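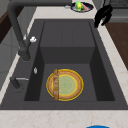
Product Notes, Issue 2, page 7

Diswood Sink Bench
Simulated kitchen task set for comparing grippers and arm controllers

The Sink Bench is a ready-made kitchen for testing pick and place before any hardware is bought. It loads into the Diswood simulator with a stepped dark grey sink, a pale marble worktop, dishes and a small range of food and kitchen items. The sink is the hard part. A gripper has to reach down past the rim and close on an object without fouling the basin walls, and wide finger housings tend to show their limits early.

Object positions can be fixed or shuffled from a seed. Fix them if you want to compare two grippers on the same reach.
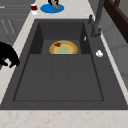

Black gripper at the baguette, blue mat behind the sink.

What you get
Kitchen model with collision meshes
Two finger profiles, Romaniuk narrow and Romaniuk wide
Joint and Cartesian controller templates
400 stored start layouts
Contact and slip logging to plain text files

Your own gripper can be added from a standard model file. Check the finger friction values before the first run – the defaults are set for the Romaniuk pads and will flatter a harder fingertip.

The Wonuvthorpe controller pack is sold separately. It adds force limits and a slower approach near the rim.

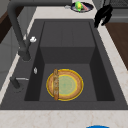 Trial notes by Anitha Gowda, Drirkthorpe test office

I ran 2000 episodes in August, split evenly between the narrow and wide fingers. Plate and long object in the basin was the layout I used most. The narrow fingers cleared the walls more often, but they let round objects turn in the grip. The wide ones held better once they were down there. I would start with the narrow set and lower the closing speed.

Bendik Holmgren repeated 700 of the episodes with the Cartesian template and found fewer rim contacts. His settings file is included in the download.

Licences are per seat, with updates for 2 years.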